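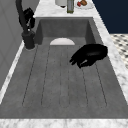 Prelteslow distillery to fill its first single malt casks in November

Prelteslow, the family-owned drinks firm best known for its blended whiskies, is to begin filling casks of its own single malt in November, ending a long period in which it bought in all of its spirit.

The company was started in 1958 as a bottler and has never run stills on its own site. Its blends, sold under the Ganda name, are made from whisky bought from other distilleries and married in a warehouse behind the bottling hall. That will carry on, but new spirit will now be made in a converted grain store next door.

Managing director Leonie Katene told trade customers about the plan in a letter dated 11/06/2020. She wrote that the price of aged stock had gone up faster than the firm could pass on, and that some of its usual suppliers were keeping more whisky back for their own bottlings.

“We have been a good customer for a long time, but we can't build the next twenty years on what other people are willing to sell us,” the letter said.

The still house has 2 copper pot stills, a wash still and a smaller spirit still, both bought second-hand and reconditioned over the winter. Fermentation will be slow, with a minimum of four days in the washbacks, and the barley will be unpeated for the first season. A short run of peated spirit may follow, depending on how the cleaning of the mill and mash tun fits round the blending schedule.

Kamran Parsa has been taken on as distillery manager. He previously worked in rum and says the move to malt has meant learning a slower routine.

“The wash is gentler and you wait longer for everything,” he said. “I have spent most of the spring reading mash temperatures and arguing about yeast.”

The first season is planned as a small one. Roughly 100 casks will be laid down before the spring, most of them former bourbon barrels. The rest will be sherry hogsheads supplied by the Jivard cooperage, which has repaired casks for Prelteslow since the early days of the Ganda blends. Head blender Zohreh Asadi has asked for a few of the hogsheads to be left without fresh charring so that she can compare them with the others at three years old.

Asadi said she did not expect to use any of the new spirit in Ganda for some time. “It has to be whisky first, and then it has to be good enough. I would sooner hold it for eight years than squeeze it in at three.”

There will be no private cask sales in the first year. The company said it had received a number of enquiries but wanted to see how the spirit settled before letting anyone buy into it. Existing trade customers will be able to put their names down for the second season.

The importer Mirzaei, which handles Ganda in several overseas markets, said it would take an early allocation when the malt is ready. Its buyer, Shahab Rashti, said demand for blends had held up in shops this year, while bar and restaurant orders had dropped away – a pattern he expected to last until well into next year.

“People are drinking at home and they are trading up a little when they do,” Rashti said. “A new malt from a name they know already is an easier thing to sell than a new malt from nowhere.”

Visitor tours are not part of the opening plans. A small tasting room has been drawn up for the upper floor of the grain store, but work on it has been put back.

Bottling of Ganda will stop for a week while the new boiler is connected. Customers with orders due at that time have been asked to place them early.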